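Out and about: our afternoon at the Studetti open day

If you missed the bus to Dolwood in August, you missed a good one! There were 35 of us in the end, plus two grandkids who knew more than the rest of us put together. Studetti opened its workshop and simulation rooms from 1 pm, and we were still being herded towards the door well after closing time.

Our guide was Soledad Fitzsimmons, who leads the team teaching household robots to find their way around a lounge room and tidy up as they go. She started us off in the workshop, where the Mulcahy (their older machine, a bit of a plodder) fetched a tea towel off a rail and brought it over to Graham in the front row. It took its time, and it stopped dead when someone's handbag slid onto the floor, but it got there and we clapped like mad. The newer one, the Urar, was having its wrist repaired, so we only saw it on the bench with its covers off. I didn't mind a bit - I could have looked at all that wiring for an hour.

Then it was upstairs to the simulation room, and this was the part I've been telling everyone about since.

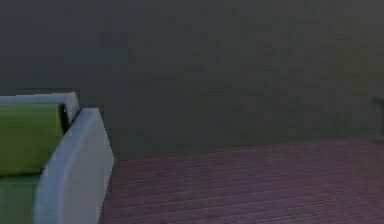
Practice rooms are where the robots do most of their learning. Soledad's team has built 327 of them on the computer, and a robot can rehearse in there all night without scratching anybody's skirting boards. Every room has its own colours and furniture, so the software doesn't get too used to one place. The one with the bright green cushions and the dark grey wall was a favourite with our lot, and Soledad used it to talk about edges. A thick pale armrest like that one is easy enough to pick out against a reddish-brown floor, she told us, but the narrow dark gap beside the back cushion is much harder to judge, and gaps are exactly where remote controls end up. I have looked at my own couch differently ever since.

We each got a turn at steering through a practice room with a hand controller. I drove straight into a bookcase, twice. Maureen parked neatly beside a coffee table on her first go and has not stopped mentioning it.

Question time ran long because the questions were so good. Stairs are still a problem, cats are a bigger one, and no, you can't buy one yet. Afternoon tea was laid on in the foyer, and the lemon slice was excellent.

Studetti is hoping to run another open day in autumn, and the bus holds 36, so put your name on the list at the front desk if you'd like to come. Wear flat shoes for the workshop floor, and bring your reading glasses for the screens upstairs.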